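vedo-escurreplatos

Brazo de sobremesa que coloca platos en un escurridor. Montado en la cocina de un piso, sobre una mesa que antes servía para comer. Este README acompaña al código, a los planos de las piezas impresas y a un conjunto de 493 episodios grabados con el mismo montaje.

Estado: funciona casi siempre. El «casi» tiene su propio apartado más abajo.

Última revisión: 2019-02-14

Qué hay en el repositorio

firmware/ - control de los servos, con rampas de aceleración. Sin las rampas también se mueve, pero se oye desde el rellano.
piezas/ - archivos para imprimir la base, el codo y los dedos de la pinza. El codo va por la cuarta versión. Las tres anteriores se conservan por si alguien necesita una lección de humildad en PLA.
vedo/ - el programa principal: calibración, grabación, reproducción y entrenamiento.
datos/ - índice de episodios. Los vídeos se descargan aparte con el script bajar_datos.sh.
notas/ - mi cuaderno, pasado a limpio a medias.

Los nombres

El brazo se llama Ceverine. La pinza es Elach. El programa que los coordina es Vedo, y Bhuiyan es el módulo que decide si el plato ha quedado de pie o va a caerse dentro de un momento. Sé que son muchos nombres para un trasto que cabe en una balda. Cuando empecé a escribir los registros de errores necesitaba saber a quién culpar en cada línea.

Material

Servos de bus serie, los baratos. Compra uno más de los que pida la lista.
Fuente de alimentación con interruptor accesible. Accesible quiere decir sin meter la mano debajo del brazo.
Una cámara fija que vea la mesa entera. Si la golpeas con el codo, toca recalibrar, y la vas a golpear.
Goma para los dedos de la pinza. He probado globos, guantes de fregar y cinta de raqueta. Gana el guante.
Escurridor con divisor para platos.
Platos que puedas perder sin dar explicaciones en casa.

Instalación

1. Clona el repositorio y ejecuta instalar.sh. Tarda lo suyo.
2. Conecta los servos de uno en uno y asígnales identificador con vedo asignar. Si los conectas todos a la vez, todos responderán al mismo nombre y con mucho entusiasmo.
3. Atornilla la base a la mesa. Las ventosas aguantan hasta el primer movimiento rápido.
4. Lanza vedo calibrar y sigue las instrucciones en pantalla. El brazo debe partir de la posición de reposo, plegado y fuera del campo de la cámara.
5. Comprueba que vedo estado devuelve «listo». Si devuelve «supongo», actualiza el firmware.

Cómo se grabaron los episodios

Se guía el brazo a mano con un mando gemelo mientras la cámara registra la mesa. Cada episodio dura alrededor de 19 segundos y termina cuando se suelta el plato o cuando se suelta un juramento; el audio no se incluye. La grabación se hizo a ratos, casi toda en mayo, con luz de ventana y las persianas donde estuvieran ese día.

De cada episodio se guardan el vídeo, las posiciones de las articulaciones, la apertura de la pinza y una etiqueta de resultado: colocado, torcido, fuera o abortado. La etiqueta la puse yo mirando el vídeo. Entre «colocado» y «torcido» hay una frontera que depende bastante de la hora a la que etiquetara.

Los últimos 100 episodios se reservan para evaluación. No entrenes con ellos. Yo lo hice una vez y durante una tarde fui un genio.

Disposición de la mesa

Escurridor de alambre negro pegado a la pared, con la bandeja de goteo puesta. El divisor tiene tres aros en U y los platos van de pie contra él, un poco inclinados hacia atrás. El plato pendiente se deja tumbado delante de la bandeja, centrado a ojo. El mantel es verde menta con cuadrícula blanca, muy práctico para volver a poner cada cosa en su sitio. El plato que más usamos tumbado también es verde menta, decisión de la que el detector de bordes todavía no se ha repuesto.

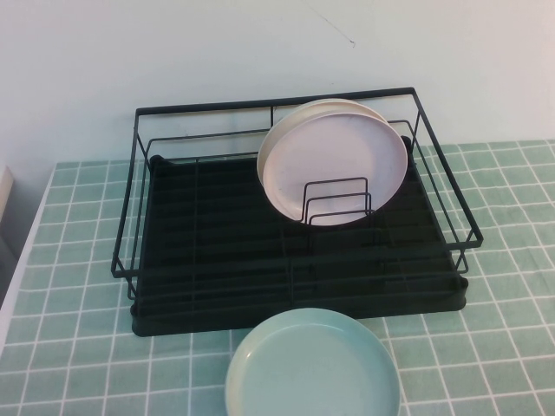

Problemas conocidos

Plato verde sobre mantel verde: Vedo localiza mal el borde. Subir el contraste ayuda algo. Cambiar de mantel ayudaría más, pero habría que volver a grabar.
Sombras en la pared: con sol bajo, Bhuiyan toma a veces la sombra del escurridor por un plato y lo da por colocado.
Arrugas del mantel: la pinza se engancha si baja demasiado. Deja la altura mínima en 4 milímetros.
Segundo plato en el divisor: si el primero ha quedado desplazado, Elach lo empuja al entrar. Pendiente de arreglar desde que existe el proyecto.
Vasos: no.

Usos para los que no sirve

Una sola mesa, un solo escurridor y muy pocos platos distintos. Lo que aprenda tu modelo aquí valdrá para esta cocina y quizá para la de al lado, si tiene el mismo mantel. No hay cubiertos, ni ollas, ni agua en ningún episodio. La electrónica va al aire y prefiero que siga así.

Licencia

Código bajo MIT. Datos y planos bajo CC BY 4.0. Si imprimes el codo, usa relleno alto y abre una incidencia cuando se parta.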